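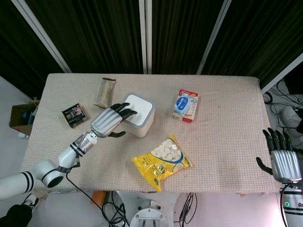 About the Flornell Rooming House Archive

We collect and publish the history of the rooming houses in the Flornell district of Hurnow. These were ordinary rental buildings, mostly three stories, where single workers, widows, students and newly arrived families rented by the week. We have records for 24 of them. All but two have been torn down.

The archive began as a graduate research project by Leonor Morais, who was writing about landladies and needed their account books. Most of the books were still with the families. Several people who lent her theirs asked her to keep them, and after she finished her degree she went on taking in material. She is still our director.

What we hold

The collection has 1,738 cataloged items. The largest part is rent ledgers and house rules. We also have letters, kitchen accounts, city inspection notices, floor plans and a good run of newspaper ads for rooms. The ads are more useful than they sound – they often tell us who a landlady would not rent to, and when that changed.

Our recorded interviews are with former tenants and with children who grew up in the houses. Some people spoke on the condition that their recordings stay closed for a set period. We keep to those terms and do not make exceptions for researchers.

The catalog is called Vura, after the first house we documented. You can search it by street, by house or by a tenant's last name. Spellings in the ledgers vary a lot, so try more than one.

The Workneh papers

Our most requested material is the Workneh papers, given to us by the family who ran the house on the corner of Flornell and Mill. Mrs. Workneh wrote down who ate supper each night and what was served. She also noted quarrels, repairs, late rent and who had moved to which room. The notebooks are fragile and are shown by appointment only. Scans are available for most of them.

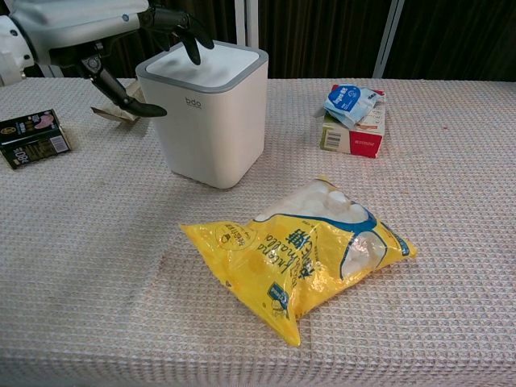

Bin, yellow bag and boxes on a cloth-covered table.

How we work

We have two paid staff members and share an office with a tenants' legal aid group. The reading room is open on Tuesday and at other times by arrangement. There is no charge to use the collection. We ask for a small fee if you want high-resolution scans for a book or film.

We do not trace family trees for people, but we will check a name against the ledgers and tell you what we find.

Giving material

If someone in your family lived in or ran a Flornell house, we would like to hear from you. We can copy papers and return them the same week. Please don't clean, tape or reorder anything before you bring it in. New gifts are added to the catalog every September.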